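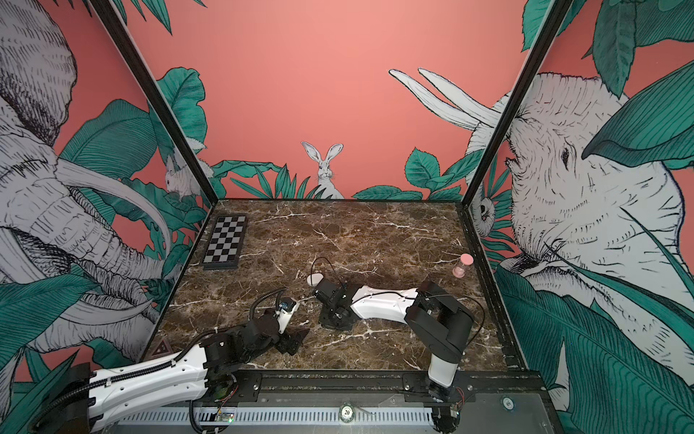 Himov Truko two-arm kit, reviewed after 177 hours
26 December 2022

Himov says the Truko handles small, delicate things "with confidence". I've had ours since February and I'm not convinced. Over 70 tries at earbuds, the right arm faulted 4 times, and each time the grip let go at once. A jaw that drops its load on a fault is a poor choice, and the manual has a single line on it.

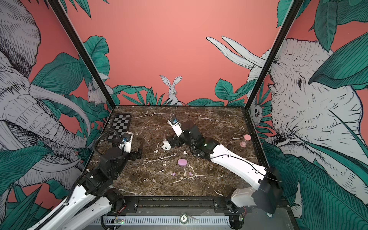 Danish Janjua wrote in to say his did the same until he replaced the wrist cable, and that Himov wouldn't cover the part.

We swapped ours too. The faults got rarer, but the jaw still opens whenever one comes up. The stop button behaves no better, so keep your fingers well clear. For $674 extra, the Khattak grip is meant to hold on power loss. I'd want to try one before paying.
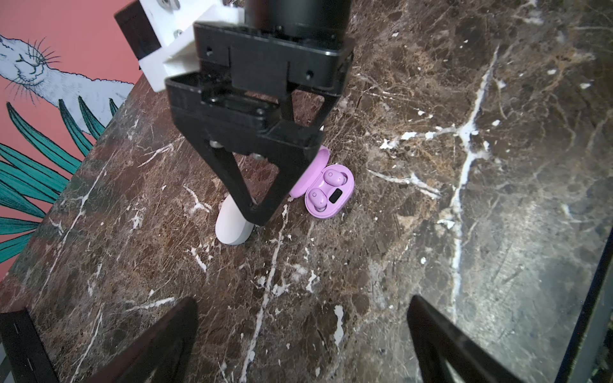
Truko gripper over the marble top, purple earbud case open.

Two and a half stars.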